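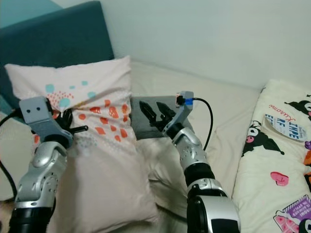

**Womlow group, bed-making study - minutes of the method meeting**

July, started 10.15, small meeting room

**1. Minutes of the last meeting**

Accepted with one correction. Under point 3 it was written that the pillow task was "finished". It should say that the recording for the pillow task was finished. The labelling was still open then.

**2. Where the work stands**

We now have 301 recorded trials on the bed with the two arms. Of these, 161 were done with the old way of choosing the grasp point (the highest fold in the depth picture) and the rest with the Enano method, where the model first proposes an edge and then a point on that edge.

The first impression is that Enano is better on thin covers and makes little difference on the pillow. It was asked if we may already write this in the report. Agreed: not yet. The two parts of the recording were not made with the same mix of bedding, and a reader would ask about it at once.

**3. Printed fabrics**

A long discussion. The edge model was trained mostly on plain sheets from the Polon set. On fabric with a strong print it sometimes takes the border of a printed shape for the border of the cloth. The dots and speckles on a pillowcase are a smaller problem than printed figures with dark areas, such as the ones on the Kuromi blanket. Labels and tags on the cloth are a separate case, and the model has given high scores to them more than once.

Two proposals were made:

- turn all images to grey before the edge step
- keep the colour, and add printed bedding to the training data

The first one is quick to try, but we would lose the difference between pale cloth and pale cloth, where colour is nearly the only help. The second needs new labelling. It was decided to try the first on recorded images only, without new trials, and to prepare a list of bedding for the second.

**4. Small flat objects on the sheet**

The protocol says that one small item may lie on the bed at the start, and that it has to be taken away before the cover is moved. It does not say how near to the pillow the item may be. When it touches the pillow, the gripper has less free space on that side, and the trial is harder than the others. These trials are at present counted together with the easy ones.

Decision: two classes, "free" and "touching". The class is noted at the start of the trial, before the arms move. Old trials will be sorted from the first image of each recording. If the first image is not clear, the trial goes to "not known" and stays out of the comparison.

**5. What counts as a success**

Until now, a grasp was a success if the object was still held after 2 seconds. The Kincaid protocol uses 4 seconds, and also asks that the object is lifted free from the surface. We would like to compare our numbers with theirs, so the same rule is needed.

It was remarked that a longer hold will make our results look worse, mainly for soft items which slide slowly out of the fingers. This was accepted. Both values will be given in the table, with the longer one as the main result.

**6. Other matters**

- The camera view is partly hidden when both arms are low over the bed. No change of the mounting now - it would make the old recordings and the new ones impossible to compare.
- The start position of the arms should be written down in the trial sheet, also when it is the usual one.
- The request for more storage was sent again. No answer until now.

**7. Actions**

- Run the edge step on grey images, recorded data only (vision side)
- List of printed and plain bedding for new training data (vision side)
- Sort old trials into "free", "touching" and "not known" (both sides)
- Calculate success again with the longer hold time (arm side)
- Change the trial sheet and send it to all (minute taker)

The next meeting will be held when the sorting is done, in the same room. Closed at 11.40.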